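3.2 What people told us about their kitchen tables
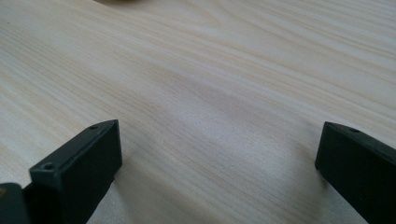 Figure 4. A pale tabletop with wavy, flame-like grain, light tan on cream.

I'll admit I went into the Flircombe interviews expecting to hear about money. We'd posted 562 forms through doors in Flircombe and Drundham and got 222 back, and the question I was proudest of (what did your table cost, and would you pay it again?) was the one most people left blank. What they wanted to write about was the surface! Page after page on rings left by mugs, on homework dents, on whether you should ever put a cloth over good wood.

Pale tops with a busy grain, of the general sort in Figure 4, came up far more than I'd bargained for. People liked that crumbs don't shout at you from across the room, and a few said they'd traced the lines with a finger as children during long Sunday lunches. One woman in Drundham called hers "the map" and still gives directions by it – salt's up by the river, that kind of thing. I didn't have a coding category for that, so I made one.

Dark tables got a rougher ride. Of the 91 households that had replaced a table since moving in, plenty grumbled about dust on the old one, though I'd be wary of leaning on this too hard, as our form asked about dust in the question just before. We've fixed the order for the June round.

Age mattered less than I'd thought. Younger renters were every bit as attached to a second-hand table as owners were to one they'd inherited, and they wrote longer answers too (some ran on to the back of the form, and one on to the envelope). I come back to the renters in 3.4, along with the question of who gets to keep the table when a household splits up.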